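Sunday, the Brabec street flat. Clearing out the back room before the shelves come in, so most of it is going on the big table first and getting sorted from there. More pics when I get a minute.

The pile started with one closet. Then the hall cupboard. Then Hedvika Vávra found the key to storage unit 133 and, well. 13 bags so far, not counting paper.

**Keep / give / no idea** is the whole system. Keep goes back on the shelves. Give goes to the Gurari shop, they take sports stuff and kitchen things but no open paint. No idea sits on the table till somebody claims it.

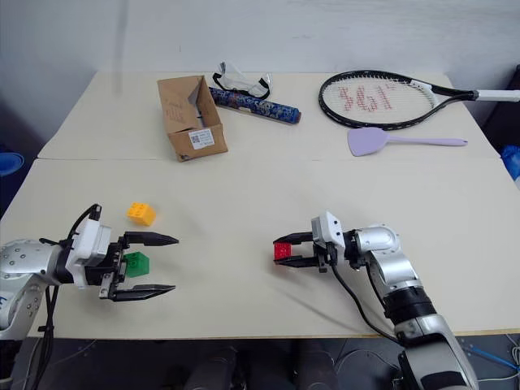
*Big table, far side: open box, the patterned blue roll, safety goggles, tennis racket, purple spatula. Toy blocks up front.*

Racket is a maybe. Hedvika says she'll play again in spring, we've heard that one. If it's not claimed by next weekend it goes in give.

Goggles are a keep, there's sanding to do on the window frames and I can never find a pair when I need them. Spatula goes back to the kitchen drawer, no clue how it got in with the sports things.

Blocks: if you have more of these at your place, bring them over, they should all live in one tub. Same goes for puzzle peices.

Boxes, please don't toss them. We need 5 more for the books and the ones from the store are flimsy. Old marker on the side is fine, just cross it out and write the new room on top so it doesnt get mixed up.

Still to do: the lamp, the drawer of cables, coats. Door code is 3764 for anyone coming by to help, ring twice if it sticks. Coffee's on the windowsill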